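Cumusar Smoked Chilli Paste, 143 g jar

If you have ever stood at the stove with a pot of beans that tastes of nothing much, this is the jar I would like to press into your hands. Our smoked chilli paste is cooked slowly with onion, garlic, a little brown sugar and a good glug of cider vinegar, and it has a deep, mellow heat that creeps up on you (my mum calls it a warm jumper for soup, and I can't improve on that).

Eglė Lill started making it in her kitchen in Tendville, and we still follow her handwritten recipe, right down to the pinch of caraway. Stir a teaspoon through mayonnaise for hot chips, rub it over chook before roasting, or melt it into butter and pour the lot over corn. It's lovely on a cheese toastie too!

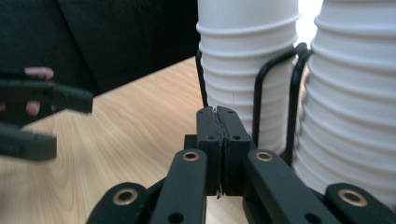
Gripper with its black finger pads closed.

Heat: medium. If you like your dinner a good deal hotter, have a look at the Rätsep Red, which uses the same base with twice the chilli and no sugar at all.

Ingredients: red chillies (smoked), onion, cider vinegar, sunflower oil, garlic, brown sugar, salt, caraway. Suitable for vegans.

Storage: keep it in the cupboard until opened, then in the fridge, and use within six weeks. The oil may rise to the top and go cloudy in the cold, so give it a stir with a clean spoon and carry on.

The October batch is open for pre-order now, in single jars or boxes of six. Please choose your flavour at the checkout, and leave us a note if the box is a gift.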